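The Sit-In at Torkwood

I got to Torkwood on a Sunday with a bag of bagels and no plan, and the hallway outside the dean's office was already packed. Grad workers, mostly, plus a bunch of sophomores who'd come for the singing and stayed (the singing was great!). They had four demands, and the one everybody wanted to talk about was the rent hike at Sriwong Hall: $200 a month, announced in May, right when people were leaving town.

Vilgot Lundgren, a third-year in history, showed me the petition. It had 1,539 names on it. "We started with 7," he told me, laughing, and then he had to run because the dean's door had opened.
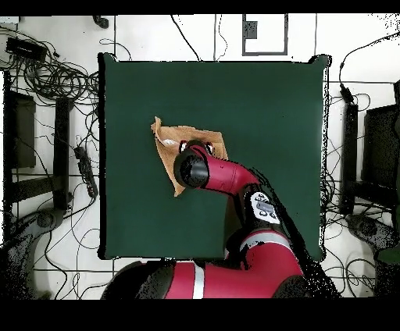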